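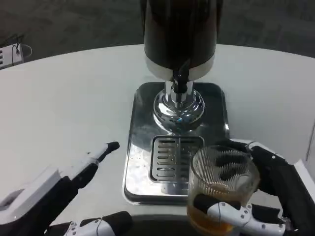 Re: Renting drink dispensers for a reception – worth it?

kerr71
Storkotik wants 70 a day for each dispenser, plus a cleaning fee. We have two days at the Premwood hall. Has anyone here paid that and felt fine about it?

hundari_hal
No. That's a markup on a tank with a tap. Buy one used and sell it on Monday.

mossback22
Sell it to who? I've had one listed since March. Renting is dull but you hand it back and you're done.

hundari_hal
Your listing has one blurry photo, so I'm not shocked.

plainjane
I'd ask what the cleaning fee covers. Mine came with smudges on the plate and I still got charged.
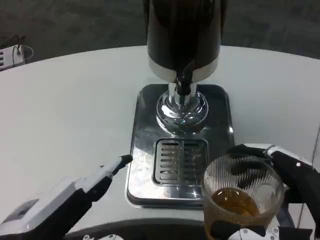

Black tank, chrome base, drip tray in front

kerr71
They say the fee is for "sanitizing." No details – I asked twice.

mossback22
Then get it in writing. Still cheaper than buying for two days.

hundari_hal
Is it? Nobody has posted a used price yet, including you.

mossback22
Because it depends on the tank. Pitchers are also a thing, by the way.

kerr71
Pitchers for a crowd, with my uncles pouring? I'll call Storkotik again and ask them to drop the fee.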